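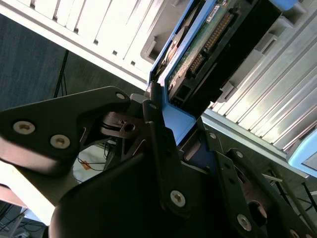
古いサーバーのディスクを入れ替えるとき、キャディ(引き出し式の枠)も新しく買う必要はありますか。

元のキャディが割れたり歪んだりしていなければ、中のハードディスクだけ載せ替えてそのまま使えます。ただし機種ごとに形が違うので、足りない分を買い足すときは本体の型番で探してください。見た目がそっくりでも、奥まで入らないものがあります。

Skondavari音声保存プロジェクト 進捗のご報告

Tradbridge基金 Reshma Molefe様

いつもお世話になっております。前回のご報告が11月でしたから、ずいぶん間があいてしまいました。すみません! 書こう書こうと思っているうちにディスクの入れ替えが始まってしまって、それなら一段落してからのほうが読みごたえもあるかな、などと自分に言い訳をしておりました。実は一段落というほどでもないのですが、だいたい山の七合目あたりまでは来ましたので、まとめてお伝えします。

冒頭の質問は、前回の報告のあとにMolefeさんからメールでいただいたものです。あのときは「たぶん使えます」とだけお返事してしまったので、きちんと調べた答えを先に書いておきました。おかげさまでキャディの購入費は、予算に入れていた額よりだいぶ小さく済みそうです(お金の話は後ろのほうでまとめてします)。

いま、どこまで進んでいるか

Mabaso集会所の倉庫から引き取ったカセットとオープンリールの音源は、デジタル化が終わったものが3107本になりました。祭りの囃子、農協の有線放送、公民館の歌の会、それに何を録ったのかよくわからない風の音まで、全部ひっくるめての数です。風の音は消さずに取ってあります。ラベルに「大事」と書いてあったので、誰かにとっては大事なのだと思います。

さて、音源が増えれば当然、置き場所が足りなくなります。申請書を書いたときは、編集用のパソコンに外付けディスクをつないでいけば何とかなるだろうと考えていました。甘かったです。机の上が電源アダプターだらけになり、どのディスクにどの地区の録音が入っているのか、私しかわからない(正直に言えば私も半分しかわからない)状態になりました。そこで、移転する会社から中古のラック型サーバーを一台譲っていただいて、そこに全部まとめることにしたわけです。

このサーバーには「Ilness」という名前をつけました。ネットワーク上で表示される名前が必要だと言われて、たまたま棚にあった古い放送台本の表紙から取っただけなのですが、呼んでいるうちに愛着がわいてきました。報告の中でもIlnessと書きますので、ああサーバーのことだなと思って読んでください。

ディスクの入れ替えのこと

Ilnessについてきたディスクは年季が入っていました。譲ってくださった会社の方も「動くけど、大事なものを入れるのはおすすめしない」とはっきりおっしゃっていたので、音源を入れる前に新しいものに替えることにしました。対象は11台です。

作業そのものは、聞いて想像していたよりずっと地味です。キャディを引き出して、古いディスクを外して、新しいディスクを留めて、また差し込む。それだけと言えばそれだけなんです。でも、その間に確かめることが細々とあります。ディスクの裏側の緑色の基板に傷がないか、コネクターの端子が曲がっていないか、ねじが浮いていないか。ねじが一本浮いているだけでも途中で引っかかるんですよ。最初の日にそれをやってしまって、キャディが壊れたのかと青くなりました。

番号の管理にも気を使いました。どのディスクがどの段に入っているかを、台帳とサーバーの画面の両方で合わせておかないと、あとで一台だけ調子が悪くなったときに、元気なほうを抜いてしまいかねません。これは本当に怖い。台帳には、差し込んだ位置、ディスクの製造番号、入れた日、検査の結果を書いています。最初は表計算ソフトだけにしていたのですが、サーバーの前でいちいちノートパソコンを開くのがおっくうで、結局は紙に鉛筆で書いてから打ち込むやり方に落ち着きました。打ち間違いがないか読み合わせもしています。

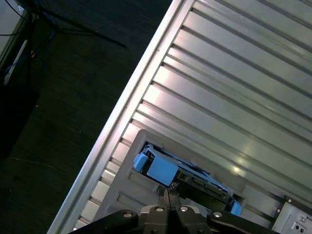 ドライブキャリアとグレーのベゼル。水色のラッチがついた側です。

差し込みの深さについても少し書かせてください。こういうキャリアは、入ったように見えても奥のコネクターまで届いていないことがあります。わずかに手前に浮いているくらいだと、横目で見ただけではなかなか気づけません。ですので私たちの手順書では、ラッチが閉じたかどうかを見たあと、隣の段と面がそろっているかを正面から見る、そのうえで画面に認識されたことを確かめる、という順番にしました。画面に出てこないときは、力まかせに押さず、一度抜いて端子を見るところからやり直します。

それからラッチ。樹脂の部品ですから、古くなればもろくなっているかもしれません。いまのところIlnessで折れたものはありませんが、万一に備えて、同じ型番用の予備のキャディを2個買いました。中古部品の店で見つけたときは、うれしくて店先でちょっと声が出ました。型番の末尾が一文字違うものが隣に並んでいて、あやうくそちらを買うところだったのですけれど!

検査に時間をかけた理由

新しいディスクは、届いてすぐ本番に使うことはしていません。まず全体に書き込みをして、読み戻して、エラーの記録を見る。これを一台ずつやると、どうしても時間がかかります。Molefeさんから「購入は済んでいるのに、使用開始が遅いのはなぜですか」とご質問をいただいていましたが、遅れの大半はこの検査です。

急げば縮められた部分もあったと思います。ただ、テープのほうは再生するたびに傷むので、もう一度読み直せる保証がないものがかなりあります。磁性体がはがれかけていて、取り込みの途中でヘッドが真っ黒になった巻もありました。そういう録音を、調べていないディスクに載せる気にはどうしてもなれませんでした。この点はご心配をおかけしましたが、どうかご理解いただければと思います。

検査の結果、一台は読み戻しの途中でエラーが出たため、販売店に連絡して交換してもらうことになりました。保証期間内なので費用はかかりません。代わりのものが届いたら同じ検査をして、最後の段に入れます。それまではIlnessを「仮運用」と呼んで、元データの外付けディスクを一つも消さずに残しています。机の上はまだ電源アダプターだらけです。

コピーと照合

音源のコピーは地区ごとに進めています。海側の地区が終わって、いまは山側に入ったところです。コピーしたあとは、元のファイルと中身が一致しているかを照合のソフトで確認しています。夜のうちに走らせておいて、朝に結果を見るのが最近の日課になりました。全部一致と出た朝は、お茶がおいしいです。

一致しなかったファイルも少しありました。調べてみたら、コピーの失敗ではなくて、コピーを始めたあとに私が曲名の誤字を直して保存し直していたのが原因でした。お恥ずかしい。これ以降、コピー中の地区のフォルダーは編集禁止にしています。扉に「山側 さわらない」と貼り紙をしたら、掃除の方が倉庫の山側の棚を避けて掃除してくださっていて、あわてて書き直すという一幕もありました。

録音の目録も並行して直しています。申請時の目録は、テープの箱に書いてあった文字をそのまま写したものでしたが、聞いてみると中身が違う巻がけっこうあるんです。「婦人会総会」と書いてあるのに、始めから終わりまで浪曲だったりします。こういう巻は箱の表記と実際の内容を両方残して、検索ではどちらからでも出てくるようにしました。手間は増えましたが、箱の字を覚えている方が探しに来られることもあるので、どちらかを捨てるわけにもいきません。

お金のこと

予算の使い道は、大きな変更はありません。小さな変更を、忘れないうちに書いておきます。

キャディの購入費として見ていた分は、先ほど書いたとおり予備の分だけで足りました。余った額は、無停電電源装置の電池交換に回させてください。譲り受けた装置の電池が、試しにコンセントを抜いてみたらあっという間に力尽きたので、このままでは停電のときに役に立ちません。流用のお願いは別紙の様式で出しますが、様式の「変更理由」の欄がとても小さいので、詳しい事情はこの報告を見ていただく形でもよろしいでしょうか。

電気代は、予想より上がりました。Ilnessは昼も夜も動いていますし、部屋を冷やす分もあります。冬のうちは窓際の冷気でだいぶ助かっていますが、夏はそうはいきません。夏前に、夜間だけ止める運用ができないか試してみるつもりです。

交通費はほぼ予定どおりです。テープの引き取りで軽トラックを借りた分の領収書が一枚見つかっておらず、貸してくれたお店に再発行をお願いしています。

うまくいっていないこと

いいことばかり書くのも気が引けるので、困っていることも書きます。

ひとつは音です。Ilnessのファンの音が思ったより大きく、隣の小部屋で音源を聞きながらの目録作りがしづらくなりました。囁くような語りの録音だと、ファンの音なのかテープの雑音なのか迷います。いまはヘッドホンを使ってしのいでいて、部屋の入れ替えも考えましたが、回線の位置の都合で動かせませんでした。扉のすき間に貼るテープを試したところ、ほんの少しましになった気がします(気のせいかもしれません)。

もうひとつは、この作業がわかる人が私に偏っていることです。ディスクが壊れたと知らせが出たとき、私が風邪で寝込んでいたら困りますよね。ですので手順書を書き直して、ラックに触ったことのない方に読んでもらいながら直しています。最初の版は専門用語が多すぎて、「ベイって何ですか、港ですか」と言われました。いまは「差し込み口」と書いてあります。この調子で、交換の手順だけでなく、どこに電話するか、何をしてはいけないかまで一冊に入れる予定です。

このあとの予定

山側の地区のコピーと照合を済ませてから、交換品のディスクを検査して入れます。全部の段がそろったら、仮運用の札を外して、そこから30日間は元のディスクも残したまま様子を見ます。この期間に何も起きなければ、元のディスクは二つ目の控えとしてMabaso集会所の金庫に移します。集会所の方には了解をいただいていて、金庫の棚の寸法も測ってきました。

試聴会の日取りは、申し訳ありませんがまだ決められません。目録の直しがどこまで進むか次第です。囃子の録音だけでも先に聞きたいという声がたくさん届いていて、私としても早く聞いていただきたい気持ちでいっぱいなのですが、演奏されている方のご家族への確認がまだ残っています。

それと、もしこちらにいらっしゃる機会があれば、ぜひIlnessの前にも寄ってください。見て楽しいものかと聞かれると、ちょっと答えに詰まります。でも浪曲のほうは保証します。総会のつもりで聞き始めて、最後まで止められませんでした。

台帳の写しと検査記録は、このメールの次にお送りする分に添付します。容量が大きいので二通に分かれるかもしれません。届いていないようでしたらお知らせください。

2月15日(日)
Skondavari音声保存プロジェクト 保管担当より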